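The Slow Pleasures of a Winter Bedroom

Ask people which room they'd fix up first if money fell out of the sky and most will say the kitchen. I used to say it too. Then I spent a winter in a rented upstairs flat in Akley, with one small radiator and windows that rattled whenever a truck went by, and I became a bedroom person for life.

I mean it! A bedroom in cold weather is the best room in any house, and it gets there with very little. You need a bed you can climb into without bracing yourself, a light you can reach, and enough layers to change your mind at two in the morning. Everything past that is a bonus, and the bonuses are great fun.

Start with the layers, and start at the bottom. A wool underblanket, the kind that goes beneath the fitted sheet, did more for my sleep than any comforter I've owned. Mine came from a mill shop in Duden, where they sell the ends of rolls in a back room with terrible lighting and wonderful prices. I paid $32 for it and drove home with the heat off just so I could feel smug. It has a pulled thread near one corner and I love it completely.
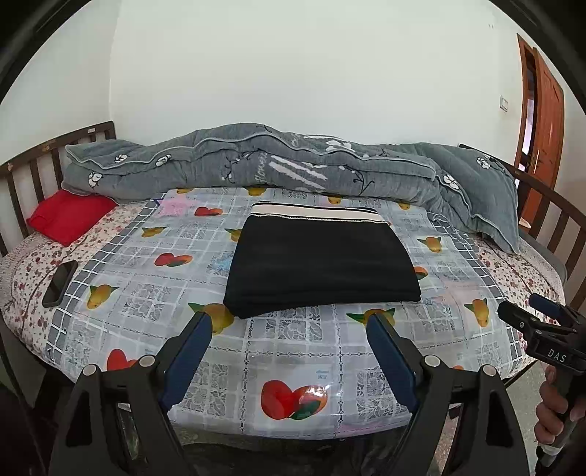 Blankets are where I get carried away. I like one heavy and one light, and I like the light one kept folded where a hand can find it in the dark. Color matters less than people think. A black blanket with a pale band of trim along the edge, folded into a neat rectangle, looks every bit as inviting to me as a pile of cream and oatmeal, and it's far kinder to anyone who drinks coffee in bed. The trim earns its keep too, as your fingers learn which end is which. Wool for the heavy one if you can stand it against your chin, cotton if you can't, and fleece for guests who arrive with cold feet and no socks.

Washing scares people off the good stuff, and it shouldn't. Check the label, use cool water if it says you can, skip the softener, and dry wool flat over a rack with a towel underneath. It takes ages. Put it in the room you use least and forget it for a day.

Getting the Light Right

The overhead light has to go off. I feel strongly about this. One lamp on each side of the bed, bulbs on the warm end, shades you can't see through. I have a clip lamp by Rendix that I bought for sewing, and it has lived on my headboard for six years now, pointed at the wall so the whole corner glows. Curtains count as light, too. In Akley I hung a second pair behind the first, plain lined cotton, and the rattle turned into a soft tap. The room got warmer that same night, and I slept straight through the early delivery trucks.

Clothes on the Bed

Winter mornings have a way of covering the bed in sweaters. You pull out the thick one, then remember the office is boiling, then it's back to the thick one with something under it. For years I treated this as a failing. These days I treat the bed as the best sorting table in the house and give it a good half hour on a Sunday, with the radio on. Everything comes out of the drawers. Anything scratchy goes to my sister, who has no nerves in her neck. Anything with a hole goes in the mending basket, and the black things get held up to the window so I can tell which of them are navy. 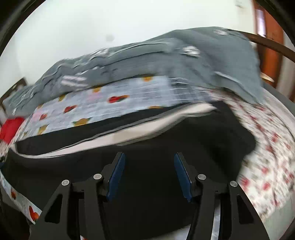

Something to Read, Something to Sip

A cold bedroom wants a long book. I save the big ones for it, the 800-page family sagas with a map in the front, and I read them badly and slowly with my shoulders under the covers. For the nightstand, I keep a lidded mug from Akl that holds its heat well past the end of a chapter. Peppermint tea in the middle of the week, hot milk with nutmeg on the weekend. By April I'll have the windows open and the heavy blanket packed up with cedar blocks, and I'll be a little sorry to see it go.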